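Nuron Parcel Shelf Cell - refurbished, with spares kit

Sold by Dineo Used Automation
Stock no. 668
Price: $1,972 for the spares and setup package (cell quoted separately)
Condition: used, gone through on our bench
Pickup or freight from our Mendoza Street shop

I've been looking after one of these for long enough that I can tell you what's good about it and what will drive you up the wall, so I'm writing this page myself instead of pasting in the old brochure.

The Nuron is a small pick-and-place cell. One arm on a short rail, one suction head, and a bank of ordinary metal shelving that it picks from and puts back to. It's made for little parcels and cartons, the kind of stuff a returns desk sees all day. It isn't fast. Ours ran the day shift in a back room for a good while and I got pretty fond of it (the noise, less so).

What you get in the package: 16 suction cups in the soft grade, 4 inline filters, one spare vacuum hose already cut to length, a rail wiper set, the teach pendant with a new cable, and the Wostudeck controller backup on a stick. Please copy that stick somewhere safe before you do anything else! I have had to send out replacements more than once.

Setting up the shelves

This is the part people rush. Get the uprights level before you bolt the rail down, then load the shelves with the weight you plan to run, then check level again. Metal shelf boards give a little once there's stuff on them, and where two boards meet you can end up with a lip. Run your fingernail along the join. If it catches, shim the low board, or the suction head will touch down early on one side and you'll be chasing a bad seal for a week.

Teach the back row first, with the arm at full reach. Watch the shelf overhead while you do it. The head clears the underside just fine going straight in, but if you let the wrist tip up on the way out it can knock a rib, and the cup holder always loses that fight. I set my retract height low and left it there.
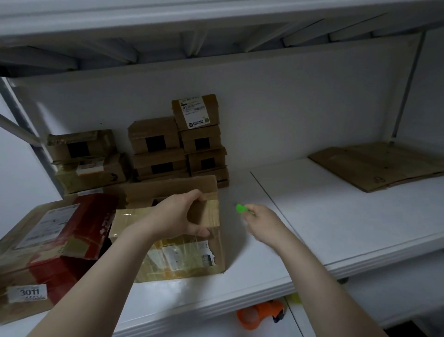

The other thing I'd do on day one is put together a set of test boxes and keep it with the cell. Mix it up on purpose. Clean cartons will make any cup look great. What you want are the ugly ones, with wrinkled tape, torn corners and labels that are starting to lift, because those are what it'll meet on a real Wednesday afternoon. If the cell can grab your ugly set ten times in a row, go ahead and run it.

Looking after it

Every morning, wipe the cup with a lint-free cloth and plain water. No solvent, it makes the rubber go hard. Look at the filter bowl while you're there. Cardboard dust packs in like felt, and a clogged filter acts just like a leak, so I always check it before I start blaming the hose.

Once a week, clean the rail and swap the wipers if they've gone shiny. Put a thin line of grease on each side and run the arm end to end with the speed turned down. Lock out the power before your hands go anywhere near the rail or the shelves. I know you know. Do it anyway.

Once a month, snug the wrist bolts and run the home check from the pendant. If home has drifted, look at the sensor bracket first. It's held with two small screws and they do work loose. I put a dab of thread locker on ours and it has stayed put.

Known gripes

The pendant screen is dim and there's no setting for it. The drain on the filter bowl drips on the floor unless you stick a bit of tube on it. And the low vacuum alarm is way too jumpy out of the box - I add a short delay in the Wostudeck menu, under Inputs, and it calms right down.

Shipping

Cups and filters go out by regular parcel. The cell itself ships on a skid with the rail off, and you'll need a pallet jack at your end. Shelving isn't included, it costs more to ship than to buy. Email the shop with the stock number and your ceiling height and I'll get you a quote.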